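The Small Kitchen: How Play Food Earned Its Place in the Early Childhood Classroom

1/11/20

2 Comments | 55 Shares

For most of the past century, the play kitchen was treated as furniture. Schools ordered one in the same spirit in which they ordered coat hooks, and once it had been set against a wall it received little further thought. The contents of its cupboards received even less. Plates were donated by families, pans came from the back of somebody's closet, and the food was whatever remained from sets long since scattered.

That attitude has changed. At the Astley Center for Early Learning, which advises preschools on classroom materials, requests for guidance on play food and cookware now arrive more often than requests concerning blocks, sand tables, or dress-up clothes. The Center opened its materials library to visiting teachers in October, and the cooking shelves were the first to be fully borrowed.

The library is overseen by Tetsuya Mizuno, a former kindergarten teacher who spent 13 years in the classroom before joining the Center. His position is that the objects in a play kitchen deserve the same attention a school gives to its picture books.

"A child who picks up a pan is going to do something with it," Mr. Mizuno said. "The question for the teacher is what else is within reach. If the answer is a single plastic fork, the play will be short."

Mr. Mizuno recommends that schools begin with cookware and add food afterward. A real pan of modest size has a weight and a sound that a molded one lacks, and it survives being dropped. Bowls should be plain, so that a child may decide whether they hold soup, rice, or medicine for a sick bear. In the Center's own arrangements, a stainless steel saucepan with a long handle shares the table with two white bowls and a few toy vegetables, and visiting teachers often remark on how little has been put out.

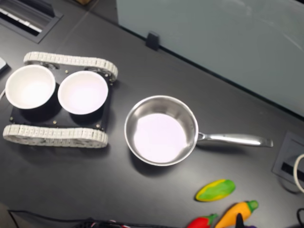
Choosing the Vegetables

Play food is made in wood, felt, cloth, rubber, foam, and several kinds of plastic, and each has its advocates. The Center does not endorse one material above the others. It does ask schools to consider who will be using the food and how it will be cleaned.

Felt is quiet and pleasant to hold, but it collects lint and must be washed by hand. Wood lasts for years when it is kept dry. Painted wood should be inspected at the start of each term, and any piece with chipped paint should be withdrawn. Smooth plastic wipes down quickly at the end of the day, which matters a great deal in rooms where the youngest children still test everything with their mouths.

Size is the first consideration for safety. Small berries, loose peas, and detachable stems have no place in a room used by children under three. The Center's guidance is to choose pieces too large to swallow, made in one part wherever possible, and to set aside any item whose leaves or caps have begun to work loose.

The second consideration is recognition. The makers Brillex and Tsuchiya, both represented in the library's catalog, have taken different approaches to the problem. Brillex favors simplified shapes in bright, even color. Tsuchiya, the smaller of the two, prefers muted shades and a surface closer to that of the real plant. Teachers are divided. Those working with two-year-olds tend to ask for the simpler forms, while those preparing children for kindergarten often want pieces that invite closer comparison.

Mr. Mizuno regards the difference as less important than variety. A basket containing only round red things, he observes, gives children little to sort and little to discuss. He encourages schools to look for contrasts in length, color, and outline, and to include at least one vegetable that the children do not commonly eat at home.

Language development is the reason most often given for this advice. Children in a play kitchen ask for things, refuse things, and correct one another, and they do so at length when the objects differ enough to be worth naming. Comparing vegetables is a dependable way to begin. A purple eggplant laid alongside an orange carrot gives a teacher two colors and two shapes to work with, and the green on each, a pointed cap in one case and a tuft of leaves in the other, supplies the vocabulary of stems, leaves, and tops. The same pair may return the following week in a conversation about which foods grow above the ground and which below.
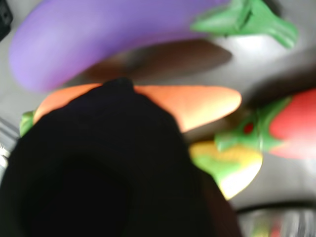 Storage has proved to be the part of the play kitchen that schools most frequently neglect. The materials library now holds 4000 separate pieces, and Mr. Mizuno's view is that a collection of any size fails once it is kept in a single deep bin. Children empty such a bin in order to find one item and then lose interest in it. The Center adopted shallow open trays from Stornex, each wide enough for long pieces to lie flat, and an eggplant with a broad green cap like the Center's purple one can be set down without its lobes being bent against a wall. Trays are labeled with a drawing and a word. Pans are kept on the lowest shelf with their handles turned inward.

Rotation is encouraged as well. A school that owns three dozen pieces of play food need not display all of them. Setting out a small group and exchanging it every two weeks keeps the area orderly and allows the stored pieces to be washed and checked. Teachers who have followed this practice report that cleanup goes more quickly and that children greet returning items with real interest.

Cleaning itself should be routine. The Center advises warm water and mild soap for plastic and metal, followed by thorough drying on a rack. Pieces with seams should be squeezed gently before they are put away, as water trapped inside will eventually discolor them. Bowls and pans may be washed with the ordinary dishes, provided that they are returned to the play shelf afterward and do not migrate to the snack table.

Budgets remain a concern for many programs. Mr. Mizuno suggests that a new classroom purchase one good pan, a pair of bowls, and a modest selection of vegetables, and delay everything else until the staff have watched the children use them for a full term. Miniature appliances can wait. So can the cash register, which in his experience turns every kitchen into a store.

The materials library is open to registered schools by appointment. Sets may be borrowed for two weeks and renewed once.

2 Comments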